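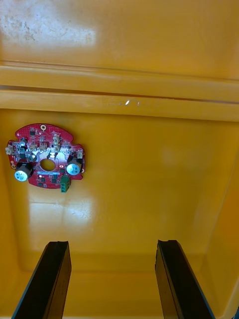
Tuletti: questions about the new album and the January concerts

We receive many of the same questions by e-mail, so we have put the answers together on one page. It was last changed on Mon 21 October. If your question is not here, the address is at the bottom.

Who is in Tuletti now?

Tuletti is a duo: Oriana Rivadeneira (voice, harmonium, tape machines) and Eliécer Cusi (bass, drum machine, small percussion). On the first record there was also a guitar player, but he moved to another country and we decided to continue as two. On stage we are also two. We do not use a backing band.

What is the new album called, and how long is it?

It is called Polora. It has nine songs and lasts a little less than 40 minutes. The last song, "Cárdenas", takes almost a quarter of this time, and we know that some listeners find it too long. There is no shorter version of it and we do not plan to make one.

What does the word "Polora" mean?

It has no meaning in any language we speak. Oriana sang it in a rehearsal when she did not yet have words for the second song, and the sound stayed. Several people have written to tell us that it means something in their language. We are happy to read these messages, but it was an accident.

Is it different from Mustine?

Yes, quite different. Mustine was recorded in one room with all of us playing together, and it is mostly guitar songs. For Polora we began with loops from old cassettes and wrote the melodies over them. The tempo is slower, there is more bass, and the voice is less loud than before. If you liked "Low Gate" from Mustine, start with track three. If you liked the fast songs, then perhaps start with track six, which is the only fast one.

Why can I hear noise at the beginning of track four?

It is tape noise and it is on every copy. Please do not return your record for this reason. A click which repeats in every turn of the record is another matter, and for this you should write to us.

In which formats can I buy it?

Vinyl, cassette and download. The vinyl is an edition of 600 copies, numbered by hand on the back of the sleeve. The cassette has the same nine songs in a different order, with the long song at the end of side A. The download comes as WAV or MP3 and you can choose both without paying again. There is no CD for the moment.

Will there be a second pressing of the vinyl?

We do not know yet. We will decide after the concerts. It would have the same music but a different colour of sleeve, so that those who bought a numbered copy keep something particular.

My download code does not work. What can I do?

First please check that you have not written the letter O in place of zero. The codes contain only numbers and the letters A to F. Each code can be used three times. If it still gives an error, send us a photograph of the card and we will answer with a new code, normally in less than 72 hours.

When do you post the orders?

Twice a week. We pack everything ourselves, and when we are travelling there is a delay, which we announce on the shop page. Cassettes go in a padded envelope and records in a stiff card box. If you order both, they travel together in the box and you pay only one postage.

Where will you play in January?

The dates and the rooms are on the concerts page. They are all small rooms, mostly with standing places. We play the whole of Polora in the order of the vinyl, then a short pause, then four or five older songs. The older songs change each night, and Eliécer chooses them on the same afternoon. You may ask him for one, but he does not promise.

Can I bring my child to a concert?

It depends on the room. In some of them the rule is 18 years, and we are not able to change it. Where children can enter, please bring ear protection for them. The bass in "Cárdenas" is strong, also at the back.

I bought a ticket and I cannot come. Can I have my money back?

You can return it until 24 hours before the doors open, through the same site where you bought it. After this we cannot help, but you may give the ticket to another person. We do not check names.

May I use your music in my film or podcast?

For a student film or a podcast without advertising, yes, if you write to us first and put our name in the credits. For all other uses we need to know the song, the length of the part you want and where it will be shown. Please do not use the voice alone, separated from the rest.

Do you have sheet music or chords?

Only for Mustine. The chords are in a PDF in the shop, and it is free. For the new songs we have not written anything down, except some notes which only Oriana can read.

How can I write to you?

Use the form on the contact page, or write by post to Tuletti, PO Box 3013. We read English and Spanish. Letters are answered more slowly than e-mails, but they are answered.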